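Pornbridge Technical College
Automation Systems 2, Handout 6
Evaluating a packaged two-arm cell: the Plovmont kit
Instructor: Rhiannon Prydderch
Revised August 2024

Scope

Handout 5 covered single-arm cells bought as separate parts. This one covers a packaged kit, meaning arms, grippers, cameras, controller and software sold under one part number. The kit under review is the Plovmont two-arm bench package, supplied through Wultari. Read the supplier quotation and the integration sheet before the lab. Both are in the course folder.

1. What the quotation includes

Two arms with controllers, two parallel grippers, the camera set, a teach license and the recording software. Table, guarding and lighting are excluded. Wultari quotes commissioning as a separate line and bills it by the day. In the comparison worksheet, enter it under installed cost and leave the purchase column alone. Last term several groups put it in both.

The software license is tied to the controller serial number. If a controller is swapped under warranty, the license has to be reissued. Huw Yorath's note from April gives the procedure.

2. Gripper selection

The standard fingers are flat plates with open slots and screw-on tips. They suit boxes and blocks. For cylindrical objects, contact is reduced to a narrow line on each finger, and the holding force depends on friction and on how far the wall deforms. A thin-walled bottle deforms easily when open and much less when capped and full. Set the grip force for the condition the bottle will be in during the task.

Wultari offers a curved tip as an option. Rees makes a compatible pad that is bonded to the existing tip. Either is acceptable for the design exercise, but state which one you assumed and recalculate the jaw opening.

3. Cameras

Two viewpoints matter for the review. The low one gives good height information and poor depth along the table. The high one shows the layout of the table better and gives less detail on the side of the object. Transparent objects are hard for both. Depth readings through clear plastic are unreliable, and a depth map will often show a hole where the bottle is. The label is usually the most dependable feature to segment, followed by the cap.

Shadows are the second problem. With overhead lighting and a white table, the gripper shadows have strong edges and can be larger than the grippers themselves. A threshold-based segmenter will merge them with the hardware. Dwynwen Lougher's fix is a matte gray mat, which also cuts glare. It is not part of the kit.

4. Bench setup: bottle between two grippers 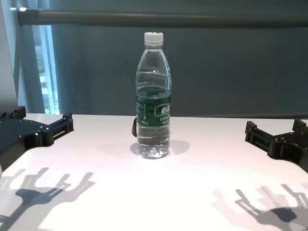
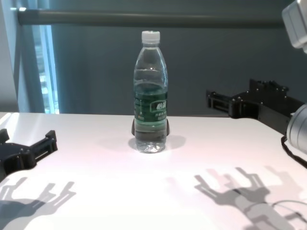
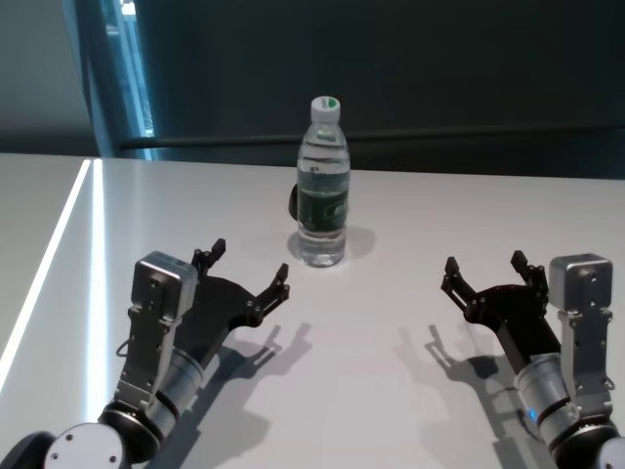
5. Acceptance test

The supplier's test is a repeatability run of 1000 cycles with a rigid block. It says very little about deformable or transparent objects. Ours is shorter and is run on the bottle:

Approach with one arm, grip at label height, lift, hold, set down upright. Repeat with the other arm. Then run the handover, left to right only. Log 128 trials in total and record each failure by type: missed grasp, slip, tip-over, collision or software stop. A software stop counts as a failure even if the arm recovers on restart.

Arif Subramaniam will sign off the force settings before any group starts. Do not change the speed limit after sign-off. Resetting the bottle by hand is allowed only with both arms in the hold state.

6. Points to raise in the written review

Is the price of the package justified against separate parts? Use the Handout 5 figures.
Which excluded items would a buyer need on the first day?
How much of the failure count is due to the gripper, and how much to perception?
What does the service contract cover after year 2?

Maximum 13 pages including tables. Submit the log file with the report. Eskil Åberg holds the spare fingertips; sign for them and return the screws in the same bag.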